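Rukumlow Institute of Hospitality and Household Services
Course 301: Room Care and Linen Practice
Handout 8: Making Up a Bed with Mixed Pillows and Covers
Revised Apr 18, 2024

Purpose of this handout

This handout accompanies the practical session on bed presentation. It replaces the sheet issued in March, which dealt only with plain white linen. Students should read it before the session and bring a copy to the training rooms in the Ponce Building. The order of work given under "Stripping and sorting" will be used in the practical assessment.

Terms used in the course

Base sheet: the sheet that covers the mattress. It may be fitted or flat. In the training rooms both kinds are in use.

Sleeping pillow: a full-size pillow in a washable case, intended for use at night.

Accent cushion: a smaller cushion, usually in a strong color, placed in front of or on top of the sleeping pillows. It is removed before the bed is used.

Loose cloth: any throw, blanket, spare case or cover that is on the bed but is not part of the base. Students often leave a loose cloth in place while straightening the sheet. This is marked as an error.

Stripping and sorting

Begin at the head of the bed. Lift off accent cushions first, then sleeping pillows, and set them on a clean chair or luggage stand. Pillows are not to be placed on the floor at any stage. Next, gather loose cloths toward the middle of the bed and lift them away in one movement. Check each for hairpins, pens and tissues before it goes to the laundry bag.

Cases are removed by holding the closed end and drawing the pillow out through the opening. Shaking a pillow out of its case spreads dust and is not accepted practice at Rukumlow. Dark cases are bagged apart from light ones. The training laundry washes dark cotton at 40 degrees, and the Grarnov labels sewn into our own linen carry the same instruction.
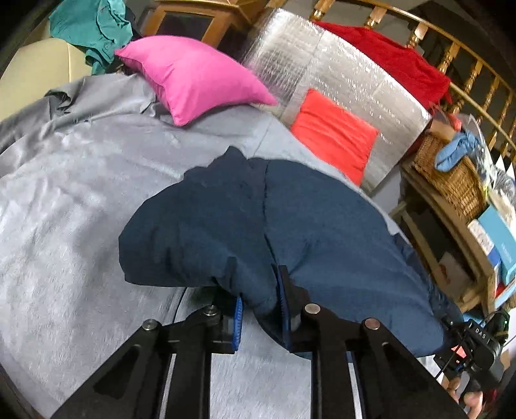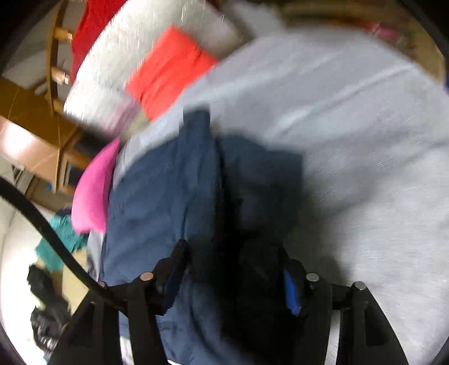

Dark linen on a pale sheet requires closer attention than white on white. Lint shows readily on navy and dark blue cotton, and every fold left in the fabric casts a shadow that a guest will notice from the doorway. The navy pillow in the first picture has wrinkles spreading across its fabric and a partly folded outline, and in this state it would not pass inspection. It should be taken by both ends, pulled to its full width, and turned so that the smoother face is uppermost. A dark blue cloth lying rumpled across a gray sheet, as in the second picture, is treated as a loose cloth and lifted off before any work is done on the base. The same bed has a red-orange cushion resting on a large white pillow, and these two are separated and reset at the end - the white pillow straight against the head of the bed, the cushion centered in front of it.

Resetting the base sheet

Stand at the side of the bed, level with the middle of the mattress. Draw the sheet toward you with flat hands until the ripples run out to the edge. Repeat from the other side. Corners are finished last. Sheets with a soft or brushed surface tend to hold their creases and may need to be lifted and laid again. Do not press them flat with a pillow or a forearm.

Placing pillows

1. Plump each sleeping pillow from the short ends, then from the long sides.
2. Lay light pillows at the back and dark pillows in front of them.
3. Turn the open end of each case away from the door.
4. Place accent cushions last, no more than two to a bed.
5. Step back to the doorway and look at the whole bed before leaving it.

Where a room has red or orange textiles at the head of the bed, dark blue items should be kept together and not scattered among them. The Zukby color card, available at the linen desk, gives the approved groupings for each room type. Students who are unsure should ask for the card and should not rely on memory.

Linen store

The store holds 1520 pieces, all of which are signed out by shelf number. Items are returned clean, folded in thirds, with the fold facing the front of the shelf. Stained or torn pieces go in the marked bin by the door - they are never put back on a shelf, even for a short time.

Preparation for the practical session

Read the section on resetting the base sheet twice. Practice changing a pillowcase at home until it can be done without the pillow touching the chin or chest. Wear flat shoes and tie back long hair. Students who miss the session must apply in writing to the course office for another place.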